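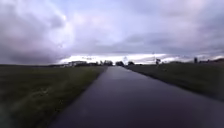 Path survey, Plultdale loop, May, entry 3

Started 7.40, out by myself, Gertraud Eder joined at the farm end with the wheel and the spare clipboard. Low cloud the whole way. Gloves were a good idea, pencil was a better one, pen gave up on the second sheet.

Job for the morning: walk the long straight, log surface and edges, pick spots for the cores. Not doing drainage this time, that's Hjaltadóttir's sheet and she wants it on her own form.

Wheel reset at the gate post. First run 259 m to the peg with orange tape. Old notebook says the peg is at 262, so either the peg has been moved or somebody read the wheel badly. Re-ran it, 259 again. Using ours.

Edges. No kerb on this stretch, tarmac straight onto grass both sides. Left side is the ragged one, tufts growing in over the edge. Pushed the trowel in at the peg, found good tarmac under the turf, so the path was laid wider than it looks now. Worth scraping a short lenght back before anybody quotes for widening. Right side cleaner, left it alone.

Surface. Dark, even to the eye. Bit of fretting under the boot near the peg, fine grit comes away. Bagged a sample, label Vina 40 (carrying on from the Vina numbers, last one in the drawer was 39, please don't start a new series). No cracks found by hand between gate and peg. Will not swear to it in this light.

Moved up to where it opens out by the road. 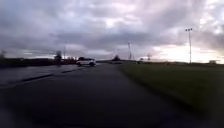

Road side of the path, white car at the far end, hedge line behind. Verge on the right.

Junction notes. The join between path and road wants its own line in the table, different mix I think, the road looks paler. Gertraud says same mix, older. Ask Prerau, they did the patching and should have the dockets. Job no. 3756 on the old folder, quote that or they'll send us the wrong year again.

Didn't measure out in the road. Two of us and one hi-vis, not doing it. Put it down for a day with three people.

Sight line from the path towards the road: OK standing. Crouched to bike-ish height, still OK. Somebody taller and somebody shorter should repeat, method is in the back of the blue book.

Tea in the van 9.15. Wrote up the edge table while I could still read it. Column 4 is left edge, colum 5 is right, I had them swapped on the first page and have arrowed it. 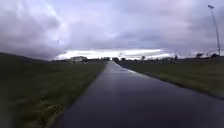
Core spots, provisional: one at the peg, one halfway back to the gate, one on the bend side where the verge starts to climb. Sprayed nothing, just nails and washers in the grass edge, left side, a hand's width off the tarmac. Gertraud has the sketch. Mowing — someone ring and ask when, or we lose the washers.

Slope of the left bank not taken, level was in the other van. Needs doing before the cores, the rig has to stand somewhere.

To do
Scrape test strip at peg, left side
Dockets from Prerau
Tell Hjaltadóttir the peg is at 259
Dry the wheel properly, bearing sounds rough
New pencils

Back at the unit 10.50. Vina 40 on the second shelf, bag open to dry out. Don't close it.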